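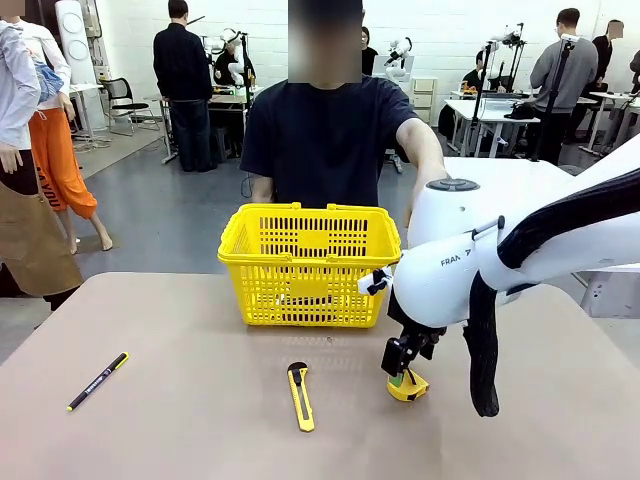
**Imani Rashidi**

Guten Abend zusammen, ich hatte ja versprochen, dass ich was zum offenen Nachmittag bei Tilten schreibe, und jetzt sitze ich mit Tee auf dem Sofa und es wird vermutlich wieder länger, ihr kennt mich. Also: Montag, Halle in Drustau, Anmeldung über die Seite, Eintritt frei, Parkplätze leider keine. Wir waren zu zweit da, mein Schwager und ich, und wollten eigentlich nach einer Stunde wieder fahren. Geworden sind es fast drei.

Am besten hat mir gefallen, dass überall gearbeitet wurde. Mehrere weiße Arme im Raum, Leute mit dem Rücken zu uns an ihren Tischen, Kabel auf dem Boden, also ganz normaler Betrieb. Vorne an dem Tisch mit dem gelben Korb bin ich am längsten hängen geblieben. Stift, Cuttermesser und dann noch so ein kleines gelb-grünes Teil, das der Arm gerade im Greifer hatte (ich tippe auf ein Maßband, mein Schwager war sich nicht so sicher). Die Aufgabe war, dass alles in den Korb kommt. Klingt nach nichts, aber ich habe früher im Lager gepackt und weiß noch gut, wie lange man als Neuling an einem einzelnen flachen Stift herumfummelt!

Der junge Mann, der uns herumgeführt hat, war sehr geduldig. Er meinte, an dieser einen Aufgabe säßen sie seit April, und man merkte ihm an, dass er gern davon erzählt – auch davon, was schiefgeht. Kuchen gab es übrigens auch, Streusel, sehr gut.

---

**kistenpacker_momville**

Danke für den Bericht, Imani! Ich war um 17 Uhr in der letzten Gruppe und muss ein bisschen Wasser in den Wein gießen. Bei uns hat der Arm den Stift zweimal nicht erwischt und dann wurde von Hand nachgeholfen. Finde ich nicht schlimm, aber auf der Einladung stand „Kommissionierung live“, und darunter stelle ich mir was anderes vor. In unserem Betrieb müsste so ein Ding 60 Teile in der Zeit schaffen, in der es dort zwei oder drei bewegt hat.

---

**Hallenlicht**

> In unserem Betrieb müsste so ein Ding 60 Teile in der Zeit schaffen

Das ist doch ein ganz anderer Vergleich. Für 60 gleiche Teile nimmst du einen Sauger und ein Band, das können wir seit Jahrzehnten. Da lag ein Stift neben einem Cutter, beides schräg auf der Platte, und ein Parallelgreifer muss mit beidem klarkommen. Ich fand das Tempo auch gemächlich, keine Frage, aber an der Stelle ist Tempo wirklich das Letzte, was ich verlangen würde.

Was mich mehr gestört hat: Man hat hinten fast nichts verstanden. Wer nicht direkt am Tisch stand, konnte von der Führung nur die Hälfte mitnehmen.

---

**Mrema_Fan**

Mal eine Anfängerfrage, ich war nicht dabei. Was ist denn das für ein dicker schwarzer Schlauch am Arm? Bei der Vorführung von Mrema letztes Jahr war alles innen verlegt, das sah viel aufgeräumter aus.

---

**Hallenlicht**

Ich tippe auf eine Hülle für Leitungen, gefragt habe ich nicht. Der Arm selbst ist ein Franka, steht ja halb lesbar drauf. Außen verlegt ist beim Ausprobieren bequem, man kommt überall ran. Für den Dauerbetrieb würde ich mir die Schlaufe neben dem Greifer allerdings noch mal anschauen.

---

**kistenpacker_momville**

Genau das meine ich ja, Dauerbetrieb sehe ich da noch lange nicht. Aber gut, vielleicht war ich mit der falschen Erwartung dort. Wenn „Einblick in die Entwicklung“ auf dem Zettel gestanden hätte, wäre ich wahrscheinlich ganz zufrieden heimgefahren.

---

**Imani Rashidi**

Ach, ich verstehe euch beide. Die Einladung war wirklich etwas großspurig formuliert, das habe ich auch in den Rückmeldebogen geschrieben, und das mit der Lautstärke gleich dazu. Ich war in der früheren Gruppe, da waren wir nur zu sechst und kamen alle gut an den Tisch – das macht vermutlich viel aus.

Und weil jemand per Nachricht nach der Puppe mit der orangefarbenen Hose gefragt hat: Die stand links neben dem Tisch, mit „YOU“ auf dem Bein, aber dazu hat bei uns keiner etwas erzählt, und ich habe vor lauter Korb vergessen zu fragen. Falls jemand von euch zum nächsten Termin geht, fragt bitte für mich mit! Anmeldung soll wieder über die Seite laufen, einen Tag haben sie noch nicht genannt.

---

**Mrema_Fan**

Ich wäre dabei. Fährt jemand aus Richtung Momville und hätte noch einen Platz im Auto?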